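**Table mats under the mouse: yes or no?**

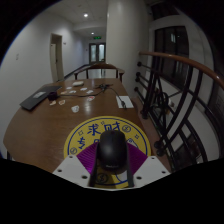 *Black mouse, yellow round mat, long brown table*

**haneul_so:** I've gone completely over to round mats and I love them! The yellow one has 求财 on it (seeking wealth), so I'm expecting my 500 quid any day now. Anyone else using something daft and cheerful at work?

**Iraklis_T:** Lovely colour, but too small for me. I play at a low setting and need a good forearm's worth of cloth.

**gora_kh:** Disagree! Turn the pointer speed up and you'll stop swinging your arm about. Mine's at 3,000 and my shoulder has been so much happier since July.

**Iraklis_T:** 3,000?! I'd miss every button on the page. 400 and a big mat, please.

**skimthorpe_mo:** Wash them, whatever the size. Lukewarm water, drop of washing-up liquid, flat on a towel overnight. Did mine on Saturday and it glides like new :)

**haneul_so:** Does the print survive that?

**skimthorpe_mo:** Mine has, but don't scrub. And keep it off the radiator, the edges curl.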